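27th November - by the Galli project team
Reading time: 2 minutes

4.2 Separating cloth from cloth

We come now to the part of the perception software that gave us the most trouble and, we must admit, the most enjoyment. Rigid objects had been treating us kindly for months. A box keeps its outline wherever you put it down, and the Deltano segmenter, which we had taken over from our earlier work with very few changes, could find one in almost any room we offered it. Clothing is a different sort of guest altogether. A garment on a bed is fabric lying on more fabric, and the folds of one can look very much like the folds of the other, so that the usual depth edges are only a few millimeters high and tend to vanish as soon as the wrist starts to turn.

Our planner, Trotanov, asks for two things before it will commit to a grasp: a mask of the garment, and a short list of fold ridges that the fingers could close on. In the first version both came from a single view, and whenever the view was blurred the ridges wandered off into the bedding (sometimes quite a long way, to our dismay). The case in Figure 6 is a good one to keep in mind while reading the rest of this section - blue jeans, partly smeared by motion, on a floral bedspread with plenty of strong edges of its own. 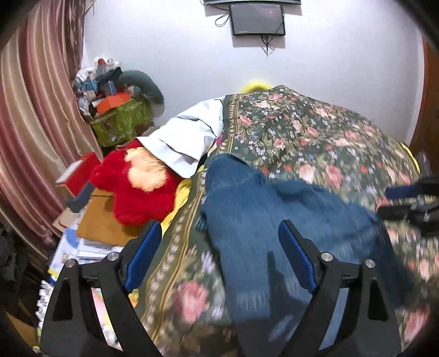
Figure 6. Wrist view over a pair of jeans on a patterned bedspread.

4.3 Carrying the mask through blur

The change we made is a simple one. Each incoming view now receives a sharpness score, worked out separately for small tiles, and a tile that scores poorly borrows its labels from the last good view, moved along by the wrist motion estimate. The blue finger pads are masked out beforehand, as they sit close in color to denim and had been quietly pulling the garment mask toward the gripper. We also hold back any ridge that has been supported by fewer than 2 sharp views, and Trotanov simply waits a little longer before choosing.

We tested this on 1,000 short clips labeled with our Privix tool. The single-view version placed its top ridge on the garment in 62 percent of the blurred clips, and in the new version the share rose to 65 percent. We had hoped for more, and we would ask the reader to treat the gain as modest. Most of the remaining errors come from clips in which the garment and the bedding share a color, and there the borrowed labels are often wrong to begin with. A second round of labeling is planned for December.

Contact: the Galli project office | Copyright Galli project, all rights reserved | Back to top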